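How to clean and keep a grey open box on a wooden table without scratching the table?

Posted in: Workshop and storage

Ching-wen Yuen

Hello all. I hope this is the right section. I have a deep grey box with no lid, and its walls are sloping inside. It stays on a light wooden table, and I hold it with a bar clamp at the left edge, so it does not walk away when I work in it. I bought it from Irkex in June and I use it every evening for small parts.

My trouble is the floor of the box. It became scuffed after a short time, and now there are pale patches which look like dust. I wipe them with a dry cloth and the next morning they are back. I do not know if it is dust or if the surface itself is damaged.

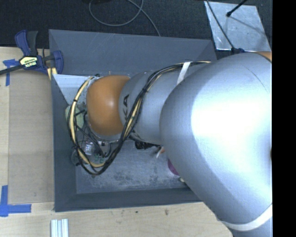 I tried warm water with a little washing-up liquid, and after that a spray from Madon which my neighbour gave me. The spray made the floor shiny for 2 days and then it was the same as before, maybe a little more sticky. I also worry about the clamp. I tighten it quite hard, and I am afraid that it will leave a mark in the wood on the lower side of the table.

So I would like to know how I can clean the floor properly, and what I should put between the clamp and the wood. The box cannot be moved every day, it takes too long to set it again in the right position. Thank you for your patience with my English.

Wing-yan Lam

I had a similar box for six years, so I can tell you what I do. First take out the loose things and use a vacuum cleaner with the soft brush, also in the corners where the wall meets the floor. Then wipe with a damp cloth, not a wet one, and leave it to dry for a whole night. If the pale patches are still in the same place in the morning, and you feel a roughness with your finger, then they are scratches and no cleaning will remove them.

In that case I would stop with the spray. A sticky film catches the dust again. You can take it off with soapy water, but rinse the cloth often – I changed the water twice. Afterwards I cut a thin rubber mat to the size of the floor. Mine is from Shawky and it cost 13 pounds. When it is worn I turn it over.

For the clamp, a piece of cork or thick felt under the lower jaw is enough. Check it after a few weeks, as the cork becomes flat and the clamp will then be a little loose.

pelham_dave

just put newspaper in the bottom and change it when its dirty. been doing that in my shed for 18 years. never bothered with felt, a table is a table

Ching-wen Yuen

Thank you both. I did the test with the finger and I feel the roughness in most of the patches, so they are scratches. I will order the mat. Wing-yan, did you glue it, or does it stay in place alone?

Wing-yan Lam

No glue. I cut it a little bit too large and pressed it in.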